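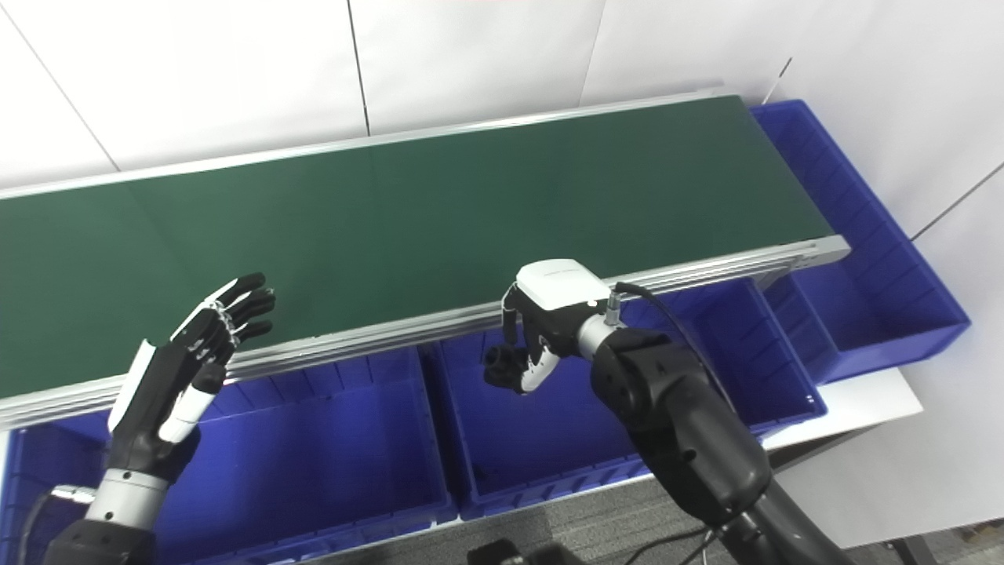
**COMMUNIQUÉ DE PRESSE**

# Fleris ouvre son atelier de tri : un tapis vert, des bacs bleus et beaucoup moins de discussions

*Skostitz, mai*

La maison Fleris, spécialiste du reconditionnement de petites pièces de quincaillerie, annonce l'ouverture de son nouvel atelier de tri à Skostitz. Les visiteurs qui espéraient des dorures sont priés de revoir leurs attentes : on y trouve un convoyeur à bande, des bacs en plastique bleu et un distributeur de café dont l'entreprise préfère ne pas parler.

L'atelier occupe 178 m² au rez-de-chaussée de l'ancien dépôt Heria, que les habitants du quartier continueront d'appeler « le dépôt Heria » quoi qu'en dise l'enseigne. Fleris y traitera les retours de ses clients professionnels : vis, charnières, équerres, poignées orphelines et cet assortiment de pièces que les bordereaux désignent pudiquement par le mot « divers ».

## Un convoyeur, au sens strict du terme

Le poste principal s'organise le long d'une bande vert foncé, mate et lisse, bordée de profilés en aluminium. Les bacs sont alignés devant et sous le convoyeur, à portée de main. Une pièce arrive, on la regarde, on la dépose dans le bon bac. La direction reconnaît que le principe tient en une phrase et que le cahier des charges en compte nettement plus.

Le choix du vert a occupé deux réunions. Le gris l'emportait jusqu'à ce qu'une vis grise, posée sur l'échantillon gris, échappe à l'attention de l'ensemble des participants. Le vert foncé a été adopté le vendredi suivant, sans vote.

« Dans l'ancien local, nous trions sur des tables, et les tables avaient la mauvaise habitude de devenir des étagères », explique Eyvindur Arnardóttir, responsable de l'atelier. « Un tapis qui avance, personne n'y pose son sandwich deux fois. »

## Le bac bleu, une affaire sérieuse

Fleris a commandé 500 bacs pour équiper l'atelier et ses réserves. Tous sont du même bleu, ce qui a surpris le service commercial, partisan d'un code à cinq couleurs. Après essai, il est apparu que chacun se souvenait parfaitement des couleurs, mais pas des mêmes. Le bleu unique a donc été retenu, avec une étiquette amovible glissée sur le bac au début de chaque série et retirée à la fin.

Les bacs ont des parois nervurées et un fond plat. Ce dernier point figurait en tête des demandes de l'équipe — quiconque a déjà cherché une rondelle coincée dans un fond gaufré comprendra.

La règle de fin de journée est affichée près de la porte : les bacs du poste sont vidés, remis en ligne sous le rail, et rien ne reste sur la bande. Elle s'applique aussi à la direction, qui l'a signée avec un enthousiasme mesuré.

## Le mobilier de l'ancien atelier

Les tables de tri d'origine ont été cédées à l'association Awwad, qui les utilisera pour ses ateliers de réparation de vélos. Fleris tient à préciser qu'elles ont été débarrassées avant leur départ. L'opération a permis de retrouver une quantité appréciable de clés Allen, trois agendas périmés et la notice du distributeur de café, en néerlandais.

## Calendrier et visites

L'atelier fonctionne désormais du lundi au vendredi. Les premières semaines seront consacrées aux retours de charnières et de poignées ; les « divers » suivront lorsque l'équipe se sentira prête.

Une visite de presse est organisée vendredi à 15 heures, par groupes de 5 personnes. Elle comprend la présentation du poste de tri, un passage par la zone d'étiquetage et un essai sur le tapis avec un lot de charnières dépareillées. Les journalistes sont invités à porter des chaussures fermées et à laisser leur café à l'accueil.

## À propos de Fleris

Fleris collecte, trie et remet en circulation des pièces de quincaillerie provenant de menuisiers, d'agenceurs et de loueurs de mobilier. L'entreprise est installée à Skostitz.

**Contact presse et inscriptions :** Eyvindur Arnardóttir, atelier Fleris, ancien dépôt Heria, Skostitz. Merci d'indiquer le nom du média et le nombre de participants.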